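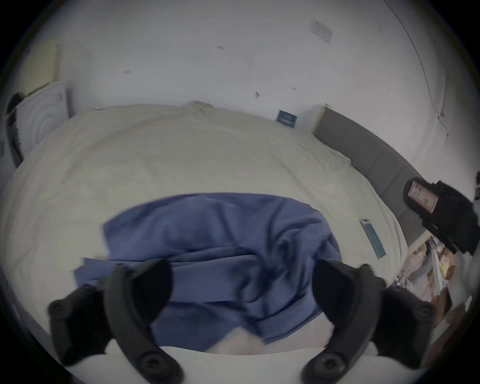
Hand-held gripper demonstration is a way of teaching a robot a manual task in which a person carries the robot's gripper, or a close copy of it, and does the task with it directly. A camera fixed to the tool records the work from the gripper's own position. The recordings are later used to train a control program, usually called a policy, which runs on a robot arm fitted with a matching gripper.

The method belongs to the wider field of learning from demonstration. It differs from kinesthetic teaching, where the person pushes the arm itself through the movement, and from teleoperation, where the arm is driven at a distance with a joystick, a headset or a second, smaller arm.

Equipment

Most hand-held tools have two fingers facing each other, worked by a trigger or a sliding grip. The fingertips carry pads, which are often rounded or slightly soft. The camera commonly has a fisheye lens, so that both fingers and a good part of the room stay in view. Such a lens bends straight lines and may leave the corners of the picture black. The curved view of the walls and furniture helps software to work out how the tool has moved.

The Mollura, a tool of this type made by Ditivden, weighs almost 400 grams and records the opening of its fingers along with the video.

Recording

A demonstration normally covers one short task, such as picking up a piece of clothing from a bed and folding it. The person starts with the fingers open, brings them down on either side of the cloth, closes them and carries on to the end of the task. The other hand is kept out of the way unless a second gripper is being used.

Cloth is widely used as a test material. It has no fixed shape, and a heap of it seldom looks the same twice, so a policy trained on a handful of examples tends to fail on the next one. The Chornovol set, put together by a group under Mared Bellis, contains 300 demonstrations of cloth handling in bedrooms and living rooms. Of these, 142 were made on beds. The rooms were left as they were found, with bags, papers and other belongings in place — the group wanted the policy to cope with ordinary homes.

Comparison with remote control

Teleoperation records the joint movements of a real arm, so every motion is known to be within its reach. A hand-held tool gives no such assurance. A person can turn a wrist or lean across a mattress in ways that a given arm cannot follow, and software such as Pitico is used to remove these recordings before training.

Hand-held recording is generally quicker. In a trial by the Bellis group, one person completed 40 folding demonstrations in the time it took to record nine by remote control. The person also feels some of the resistance of the cloth through the trigger, a sense that many remote systems lack.

Limitations

The camera sees little when the fingers are pressed close to a surface, and thick folds may hide the point of contact. Plain walls and bedding offer few marks for tracking, which can cause the estimated path of the tool to drift. Force is not measured by most models.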